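Minutes, hemophilia carrier registry working group
3 Aug 2018, Hakeden site, second-floor meeting room, with Skesine on the phone line

**1. Last meeting**

The July minutes were accepted with one fix: the sentence on storage of plasma aliquots should say "frozen within the hour", as it does in the protocol.

**2. Where enrollment stands**

Wonderful news to start with. The registry now holds 621 women and girls from families with hemophilia A or B, and Skesine has caught up on its whole backlog of consent forms (a huge job, and the group thanked them warmly for it!). Factor levels are in for nearly everyone. Genotyping is running a little behind, mostly for the hemophilia B families, and Nyarko will send the next plate as soon as the new primers pass their check.

The group talked for a good while about carriers with low factor levels and a clear bleeding history who were never given a diagnosis of their own. There are more of them in the registry than any of us expected when we wrote the grant, and everybody on the line was keen to get this written up well and soon.
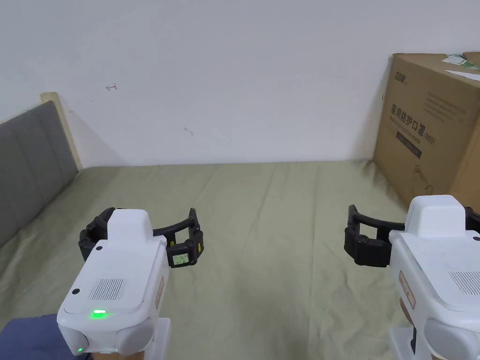
Skesine asked whether the paper should call these women "carriers" at all, or say "women with hemophilia" once the factor level falls below the usual cutoff. Their patients strongly prefer the second wording, and the clinic has already changed its letters. The group liked this very much. Agreed to use it in the manuscript, with a short definition in the methods.

**3. Bleeding questionnaire**

The short form was tried with 25 participants at Hakeden and went down really well. People finished it in the waiting room and several wrote extra comments in the margins, which gave us some lovely material on school sports, dental work and heavy periods. Two items need rewording:

- Item 4 (nosebleeds) doesn't say whether childhood counts. Add "at any age".
- Item 9 (bleeding after delivery) needs a "does not apply" box.

Nyarko wondered if the recall period is too long for older participants. We'll keep it as it is for now and look at the answers by age group.

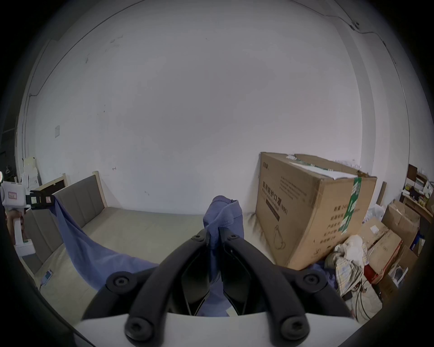
The revised form goes to all sites together with the scoring sheet, so that nobody has to score by hand from the old one. Skesine will translate it and have it translated back by a second person before use. Anyone who filled in the first version keeps their score; only items 4 and 9 will be asked again, by phone.

**4. Lab comparison**

Each lab will run the same 100 samples for factor VIII, by one-stage and chromogenic assay. Neltent is packing the tubes and has offered to cover the courier, a very generous offer that was gladly accepted. Samples with a known mismatch between the two assays will be mixed in blind. Results go straight to Neltent and stay closed until all the labs have reported.

There was some back and forth on whether to add factor IX. It would be great to have, but there isn't enough plasma left for several of the smaller families. Put off until the repeat draws are in.

**5. Actions**

- Hakeden: reword items 4 and 9, send out form and scoring sheet
- Skesine: translation and back-translation; draft definition for methods
- Nyarko: primer check, next genotyping plate, questionnaire answers by age group
- Neltent: ship comparison samples, confirm dry ice with each lab first

**6. Any other business**

The abstract for the winter meeting is nearly ready and reads beautifully. Comments by email, please, with tracked changes on. Next call at the usual time; Skesine will chair.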